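Gullstead Supper Circle
Minutes of the winter meeting, held in the upstairs room at Clavetti

The meeting opened a little later than planned, as the kitchen very kindly sent up a dish of baked aubergine and it seemed rude to start talking over it. Apologies were read out, and the minutes of the November meeting were agreed with one correction: the noodle place by the station closes at nine, not ten, as several members had found out the hard way.
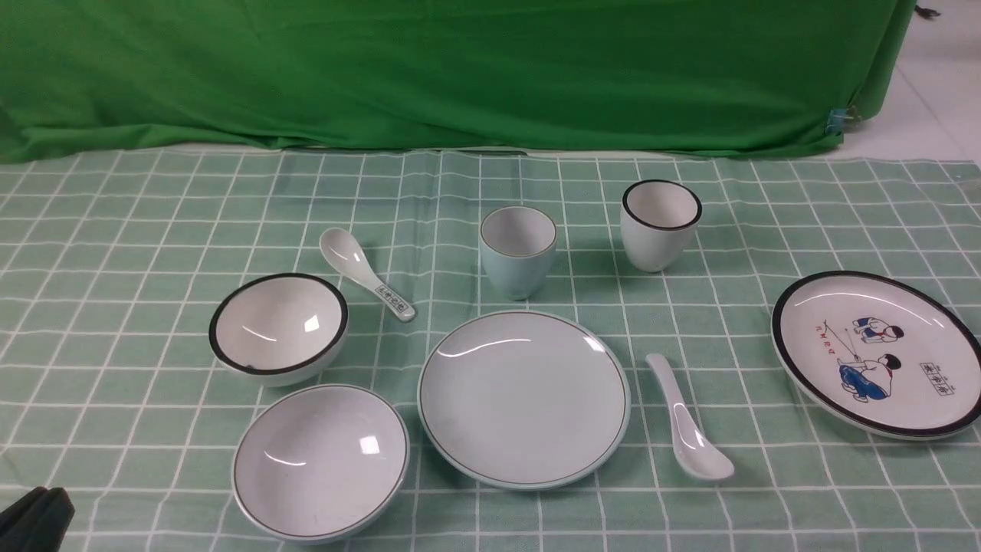
Page last changed: 27 Dec 2022

1. Places visited since last time
Members gave a long and very cheerful account of the evening at Pan, the new dumpling restaurant on the Jisstead road. The leek and mushroom dumplings were praised by everyone who had them, and the pickled cabbage by nearly everyone. There was some feeling that the soup came out too long after the rest, but the staff were so friendly about it that the meeting did not wish to make a fuss. It was agreed to go again in the spring, when the outside tables should be open, and to ask beforehand if the soup could come first.

The lunch at Clavetti was also discussed (rather quietly, given where we were sitting). The lentil pie was thought to be the best thing on the menu and the chips a touch pale.

2. The Gullstead eating-out guide
The printers can do 2,000 copies of the folded guide at the same price as last year, so long as the text reaches them before the end of January. The meeting was delighted and said yes at once. About 12 places will be listed, and there was a good deal of talk over whether cafés that only do cake should go in. After hearing both sides, and then hearing them again, the meeting decided that they should, under a heading of their own.

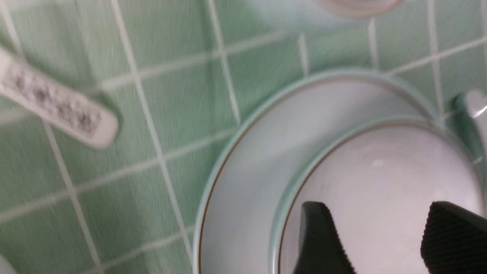 White plate with a pale green rim and a thin brown line.

3. Meat-free dishes
A member asked that each entry in the guide should say plainly how many meat-free mains are on offer. This was warmly supported. Places with fewer than two will still be listed, with a polite note.

4. Money
The supper fund is in good health. It was agreed to keep the yearly subscription as it is and to put a little towards the deposit for the spring outing.

5. Any other business
The bakery in Jisstead has started doing savoury buns in the mornings, and members who pass that way were asked to try them and report back. A request for an earlier start in the dark months was put off until next time, as the pudding had arrived.

The next meeting will be at Pan, if they can fit us in.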